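Tarelwood Automation Notes
March 5, 2026

On test: the Grorell finger pad kit for parallel grippers

Grorell began shipping its replaceable finger pad kit in December, and a set has been running on one of our arms for nine weeks. The kit is sold to small labs and integrators who already own a two-finger gripper and want better contact on light packaging, shallow dishes and other items that stock pads tend to push around.

The box holds two pairs of soft pads, one narrow and one broad, a pair of adapter plates, screws, a hex key and a printed torque card. There is no software. Grorell supplies collision models for both pad shapes as a separate download, and they should be loaded before the first move. The broad pad adds enough width to matter near a side wall, and a planner still working from the stock finger geometry will allow paths that touch.

Installation took Kelly Rezende 10 minutes with the gripper on the arm. The screws are short and easy to drop. The adapter plate can be fitted upside down, and the card does not warn against it. Once the plates are seated, pads can be swapped without removing them, though the gripper zero has to be reset each time. We skipped that step once and the force readings drifted for the rest of the session.

Most of our hours went into drawer work. It is a fair test of pad shape. The target lies below the tabletop lip, the side walls limit how far the fingers can open, and a thin plastic bag gives the pads little to push against. The front lip also rules out a straight vertical approach to anything near the back of the drawer, so the wrist has to come in at a tilt and the lower finger ends up close to the wall.

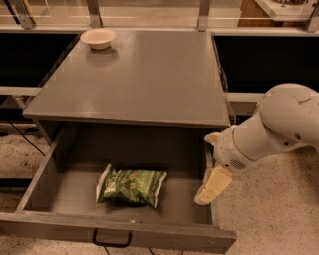
Daiane Furtado wrote in after our first note on the kit to say that she had given up on the broad pads for drawers and now uses the narrow pair for everything except boxes. In her setup the broad pad caught the drawer wall often enough that she had to add a lift before every sideways move, and the added time cost her more than the better hold was worth. She also asked whether the pads could be trimmed.

They can, within limits. Grorell allows trimming on the long edge down to the molded line and no further, and a trimmed pad is not covered for replacement. The collision model then has to be edited by hand. We have not cut ours.

On snack bags, the broad pads held better than the narrow ones when the pinch was made across the middle. The narrow pads were the better choice on the sealed ends, where there is less air behind the film and a small contact patch is enough. Lowering the closing force helped in both cases. The stock setting on our gripper is too high for a puffed bag and tends to squeeze it out of the grasp.

Small bowls were less satisfying. A rim pinch works with the narrow pads if one finger goes inside, but the pad face is soft enough that the bowl tilts during the lift. Slowing the first part of the lift reduced the tilt without removing it. Anyone whose work is mainly dishes should look at a harder pad. Livell makes one for the same bolt pattern, which Sebastião Rocha has on loan and will cover in a later issue.

Wear has been moderate. The broad pair shows light polishing along the leading edge, and the narrow pair has one nick from a drawer handle. Both still sit flat. The pads pick up dust and lose grip slowly, so we wipe them with a damp cloth at the start of each session. Alcohol left the surface tacky for a while and we stopped using it.

The kit lists at $400, with replacement pads sold by the pair. That is high for molded parts and two plates, and the download is useful mainly to people who plan with full collision checking. For bags and soft packs the broad pads earn their place. For mixed work we would fit the narrow pair first and keep the broad pair in a drawer.

Settings files for our tests are available on request from Zeyu Liao. Please include the gripper model and controller version.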